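From: Nanna Kárason
To: Soap and Balm List
Date: Saturday, June 22, 2024
Subject: Re: Lanolin balm gone grainy again

Afonso Azevedo wrote:

> Hello all,
>
> I have been making the same hand balm since February and the last
> two batches have gone grainy after a week or so in the tin. It is
> shea butter, beeswax, sweet almond oil and a bit of lanolin. I melt
> everything together in a jug over a pan of water, take it off when
> the last of the wax has gone, and pour. It looks lovely on the day.
> Then it starts to feel like fine sand when you rub it in. It melts
> on the skin but people notice, and my sister-in-law asked if I had
> put salt in it.
>
> The shea is from Foulkes, the unrefined one. I used to buy the
> Bestow refined but they stopped doing the small tub. Has the shea
> gone off? It smells the same as ever. Also is it worth adding
> vitamin E, and would that stop it?
>
> One more thing. I want to put some calendula oil in the next lot
> because my own knuckles crack at work. Do I swap it for the almond
> oil or add it on top?
>
> Afonso

Hello Afonso,

Your shea is fine by the sound of it. Shea is a mix of several fats that set at different temperatures. If it cools slowly the harder ones set first and gather into little beads, and those are the grains you can feel. It is harmless and has nothing to do with age. Rancid shea smells like old crayons or stale nuts and you would know.

Unrefined shea seems to do it more than refined, in my experience, though I have had both go. I would not change supplier over it. What has probably changed is the weather. In February your kitchen was cold and the tins set quickly. Now they sit on the side for half the afternoon before they firm up, then they soften in someone's handbag and set slowly a second time.

What works for me is this. Melt the beeswax in the almond oil first, on its own, because the wax needs the most heat. When it is completely clear, add the lanolin, stir, and turn the hob down as low as it goes. Then add the shea. Once the shea has melted, keep the jug in the warm water for a further 20 minutes, stirring now and then. Some people on the list say this makes no difference and some swear by it. I do it and my balm is smooth, so I carry on.

Then take the jug out, dry the bottom of it so no water drips in the tins, and stand it in a bowl of cold water. Stir all the time and scrape the sides. You want it to go cloudy and just start to thicken, like thin custard. Pour at that point and put the tins straight in the fridge with the lids off. Leave them until they are hard right through, then let them come back to room temperature before the lids go on, or you get damp under the lid.

If you pour too late you get lumps and a rough top. You can put the jug back in the warm water for a minute and try again, there is no harm done.

You can save the grainy tins in the same way. Scoop it all out, melt it gently, hold it, cool it fast. I would not do it more than once with the same balm as the oils do not thank you for repeated heating. 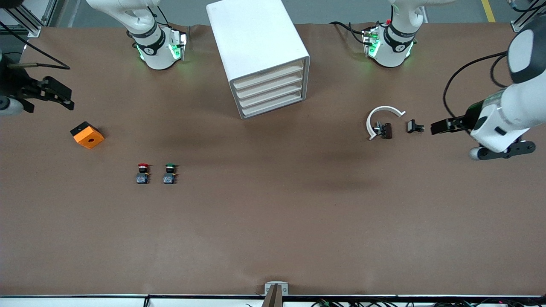

On the amounts, you did not give yours, so I will give mine and you can compare. For a batch of 288 g I use:

Sweet almond oil, 136 g
Shea butter, 80 g
Beeswax pellets, 50 g
Lanolin, 20 g
Vitamin E, 2 g

That makes a fairly firm balm which holds up in summer. In winter I drop the beeswax to 44 g and put the other 6 g back as almond oil. If you are using a block of wax, grate it or it takes forever.

If you want to be rid of the graininess for good, swap the shea for mango butter. It can still go grainy but I have found it far less fussy. It is a drier feel on the skin, and some people prefer that for hands. I would not use cocoa butter as a straight swap since it is a lot harder and you would have to cut the wax down.

Vitamin E will not help with the grains. It is there to slow the oils going rancid, and almond oil does benefit from it. Stir it in at the end when the jug is in the cold water. It is not a preservative, so it does nothing against mould or bacteria. With no water in the recipe you don't need one, but tell people to keep wet fingers out of the tin. I put that on the label.

For the calendula, swap it, don't add it. Calendula oil as sold is nearly always petals steeped in a carrier oil, often sunflower, so it behaves like the almond oil in the recipe. If you add it on top you will just get a softer balm. I would start by replacing half the almond. Check the bottle to see what the carrier is. The one from Ziklow I bought last year was in olive oil, which made the whole batch smell of salad, and I ended up keeping it for my feet.

If you are steeping your own, the petals must be completely dry. I cannot say this strongly enough. Petals that feel dry on the outside can still be damp in the thick middle part, and that bit of water will spoil the oil and then the balm. Pull the petals off and throw the centres away. Crumble one between your fingers before you start, and if it bends, give them longer. Six weeks in a cupboard is what I do, turning the jar when I remember, then through a coffee filter. Calendula is in the daisy family, so anyone who reacts to those plants should leave it alone, and lanolin bothers some people too. Both should be on your label if you are giving tins away.

Cracked knuckles are a slightly different matter from dry hands. A balm with no water in it seals in what is already there and does not add any moisture of its own. Put it on straight after washing, when your hands are patted but still a touch damp, and again at bedtime with cotton gloves. I know the gloves are a nuisance. If the cracks are open and sore, or don't close up in a couple of weeks, ask a pharmacist to have a look. Mine turned out to be the hand wash at work and no amount of balm was going to put that right. I carry a small bottle of a plain unscented one now.

Someone asked a while back about tins. I have stopped using the Clutix screw-top ones for anything poured warm, as the inner liner in mine lifted and curled. The slip-lid ones are fine but they do pop open in a bag, so I put a strip of paper tape round them. Glass jars are all right in the fridge provided the balm has thickened before it goes in. Don't put a hot jar in there.

Could you let us know what your wax and shea weights are? If the shea is more than half the recipe that might be part of it too. And did the first lot, the February one, ever go grainy later on, or did it all get used up?

I still have a spare bag of beeswax pellets if anybody wants some for the postage. Yellow, not the bleached sort. Email me off list.

Nanna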